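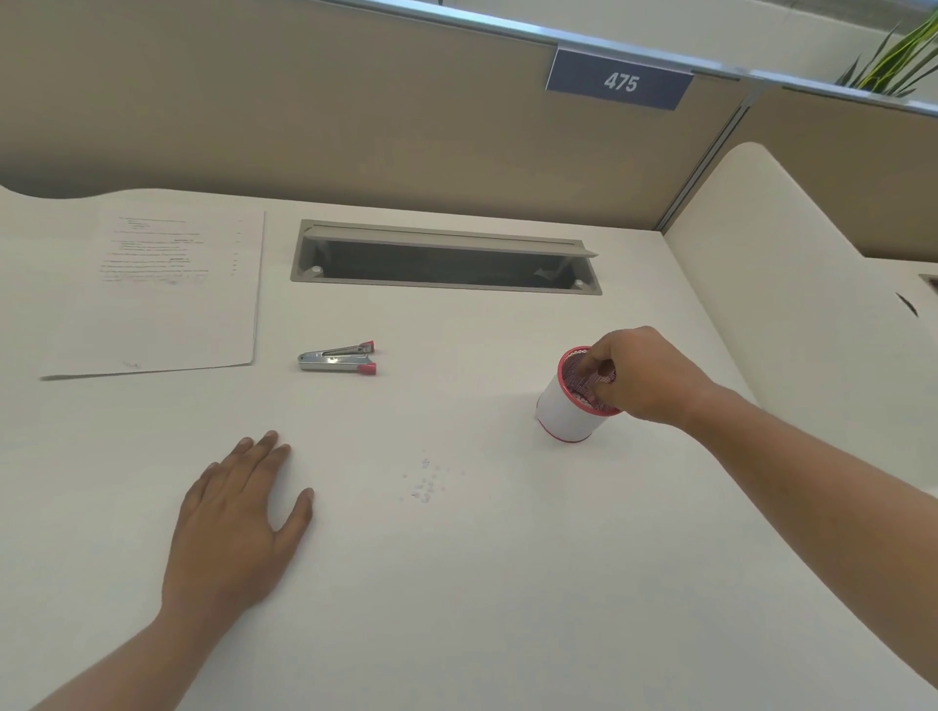
Can a robot clear off my desk yet?

Posted by Obinna Ugwu

I do the paper side of things for a small tutoring outfit, and a good chunk of my week goes to old test papers. Pull the staples, sort the sheets, scan them, put the pens and the stapler back where they live, wipe up the little dots from the hole punch. We had 396 packets to get through in November and my thumbs still remember it.

My boss came back from a trade show all fired up about a desktop arm from a company called Kativex. The sales guy told her it could handle "light office chores" for under 3,000 dollars. I'd love to believe it! But I've had a robot vacuum that couldn't get past a bath mat, so I'm asking here before we spend the money. Has anyone tried one of these on real desk work? I don't need it to be fast, it could run all night for all I care.

Milagros Llorente

I run two arms (Oltard, not the brand you're looking at) in a shop where we pack small parts, so take this as a view from next door.

Putting a stapler in a tray is doable, if the stapler is always the same one and you're patient about setup. Pens in a cup, okay, most of the time. Ours drops things into bins all day and I hardly think about it anymore. The staples are where I'd worry. Think about what you do without noticing. One hand pins the stack down, the other works the little jaws in under the staple, and you ease off the second you feel the paper start to tear. You're feeling your way through it - and a cheap arm has almost no feel at all. You'd also want two arms for that, so double the price right there.

Loose paper is its own headache. Thin sheets stick together, they curl, they slide when you nudge them. We tried having ours separate packing slips and gave up after a couple of weeks. I'd ask the sales guy to do ten of YOUR packets, on a desk like yours, while you watch. If he wants to send a video instead, I'd pass.

For the punch dots, get a hand vacuum. I'm serious, mine was cheap and I use it every day.

stornalik_dan

no. maybe in 5 yrs

Miah

Could you skip the staples altogether? We switched to binder clips for anything that was going to be scanned later and it saved me more time than any gadget has. For the old stuff that's already stapled, we cut the corner off with a paper trimmer, a few packets at a time. You lose a tiny triangle of the page, so check first that there's no writing up there.
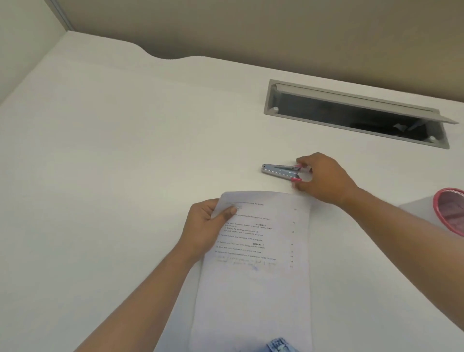 After that the scanner's feeder does the rest, and I guess that's a robot of sorts, a boring one that works. Ours takes a decent stack and only jams when I've missed a staple (my fault every time). I'd put the 3,000 into a better scanner and do the tidying up by hand.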